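Workshop tips: keeping a small printed arm in good order

These notes cover a two-joint printed arm with stepper motors, clamped to a table, the kind you use for moving a tool over a flat sheet. Most of it applies to any light machine made of plastic links and hobby electronics. The arm I look after is called Lirnik, and it gets used by several people, so the routine has to be simple enough that everyone follows it.

Start with the clamp

Before you look at software, take hold of the base and try to rock it. If the whole arm moves, tighten the clamp and try again. A clamp on a bare tabletop will creep over a few weeks. A thin piece of rubber under the jaw helps, but replace it when it goes shiny. Do not crank the clamp down hard on a soft table. You will dent the surface and the base will end up leaning into the dent.

Once the clamp is tight, check the frame brackets with a hex key. Snug is enough.

Joints and links

With the power off, move each joint slowly by hand through its full travel. You are feeling for rough spots and for slack. Slack at the elbow is usually a loose set screw on the motor shaft. Take the screw out, clean it, put a small drop of medium threadlocker on it and put it back against the flat of the shaft. Keep threadlocker off the printed parts, as some plastics crack where it touches them.

Look at the links around the screw holes. Fine white lines in the plastic mean somebody has overtightened. A link like that will often carry on for months, but print the spare now. Print it flat, with extra walls, and let it cool on the bed before you pull it off. Constanza Iturra prints ours at 40 percent infill and they have lasted well.
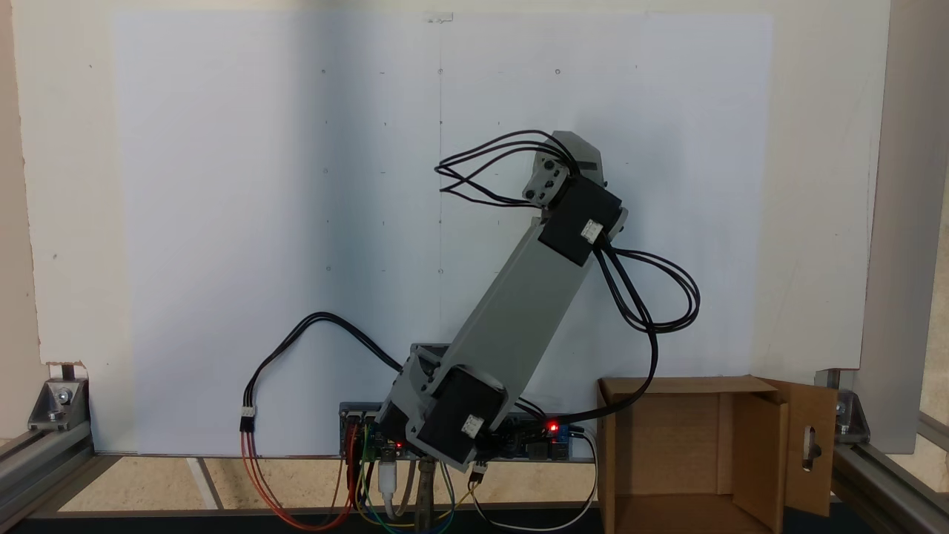
Never turn the joints quickly by hand when the drivers are connected. A stepper turned by hand makes current, and it can feed back into the driver board. Slow is fine. If you need to move the arm a long way, unplug the motors first, and only with the power off. Pulling a motor plug on a live driver is the most common way to kill one. We lost 2 that way last August.

Cables

More faults come from cables than from anything else. Leave a loop at each joint big enough that the cable never pulls tight at the end of travel, then run the arm to both extremes and watch the loop the whole way. Fasten the cable on each side of the joint, never on the joint itself. Use hook-and-loop strips for this - zip ties bite into the insulation and you have to cut them every time something changes.

Jumper wires are fine while you are still changing things. When the wiring has stayed the same for a month, swap them for crimped connectors. Until then, push every jumper home before a session and put a tag on both ends. Colors alone are not enough, because the next person will run out of red and use orange.

If one motor buzzes and does not turn, suspect a single loose wire in its plug. Power down, swap the plugs of the two motors at the driver end, and try again. If the fault moves to the other motor, the driver is to blame. If it stays put, look at the cable and the motor.

Setting the zero

Draw your reference marks on the paper in pencil, lightly, and use a long ruler for all of them in one go. Send the arm to a middle mark first, then to the outer ones. An error that grows toward the edges points to a wrong link length in the settings. An error that is the same everywhere means the zero is off. Measure link length from joint center to joint center, and write the figure on a label near the base.

Change the paper when it starts to sag. Tape that has been lifted and pressed back does not hold flat.

How often

Clamp and cables get a check before every session. Joints and set screws are due after 20 hours of running. Every 1000 moves or so we repeat the zero check, and Rhodri Hughes writes the result in the notebook with his initials. Keep the spare screws, a hex key and one spare driver together in a lidded tin. Ours says Punatier on the lid, and it goes back on the shelf above the printer.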